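Vimum 2F Gripper – Eval Kit and Sim Pack

Home > Grippers > Two-finger > Vimum 2F

In stock. Ships in 10 days. Jul 17, 2019 price list applies.

Parallel two-finger gripper, matte black, with the matching sim model so you can try it on your own tasks before you bolt anything down. Most people buying this already have an arm and a gripper they're half happy with. So this page is mostly about how it stacks up against the Geddes we also sell.

What's in the box
Gripper body, two long fingers, two short fingers
Wrist plate and 16 screws (spares included, you will drop one)
Cable, 50 cm. Longer on request
Download code for the sim pack: gripper, kitchen counter set, grasp objects
Printed quick start. The PDF is newer, use that

Sim pack
Kitchen counter tasks. Reach, pick, hold, put away, open and close drawer. Objects are the usual groceries plus a few larger things to get in the way. Swap the gripper model in the config file and rerun the same task with the same start positions, so you get a fair side by side. Controllers: joint position, end effector pose, and a simple force mode that's still beta. Runs headless if you don't need to look at it.

Camera view is set per task. Default looks down over the forearm and takes in most of the counter. There's a wrist view too but you loose the drawer in it on most tasks.
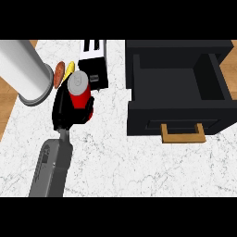
Marion Baird
Applications, Clemance Robotics

Can grasp, held low on the body, lid clear above the fingers. That's the hold I'd start with for any upright can. Grip high and the fingers are in your way when you come to place it. I ran 243 can picks in sim with the Vimum and the same set with the Geddes. Vimum was better on the cans, Geddes better on flat stuff like box lids. Not a huge gap either way.

Things I'd look at when comparing:

Finger length. Long fingers reach well round a can but need room on both sides. With things standing close by, the far fingertip is the one that hits. Check your approach angle first, then blame the gripper.

Drawer handles. U-shaped handle on the drawer front is fine with the short fingers. With the long ones I had to come in slower. Geddes is easier here, slimmer tips.

Force mode. Works, needs tuning. Start low. Round objects will spin on you if the pads aren't lined up.

Controller. End effector pose is what I use day to day. Joint position for replaying a run, otherwise no.

Sim to real. Mass and friction values in the pack are defaults. Measure your own parts and put your own numbers in, teh defaults are only good enough for a first pass.

Which one to get
Mostly cans, jars, bottles: Vimum 2F
Mostly boxes, lids, drawers: Geddes
Both, and you have the budget: get the Prosik quick-change plate and swap. Takes roughly a minute once it's set up.

Compatibility
Wrist plate fits the Prosik arms as is. Other arms need an adapter – send us the bolt pattern before ordering and we'll check. Sim pack runs without any hardware connected.

Returns
Eval kits can come back if the fingers aren't modified. Sim pack code is non refundable once used. Kits bought before March need the updated config file, email support and we'll send it over.

Related
Geddes gripper
Prosik quick-change plate
Vimum replacement pads, pair
Vimum short fingers, pair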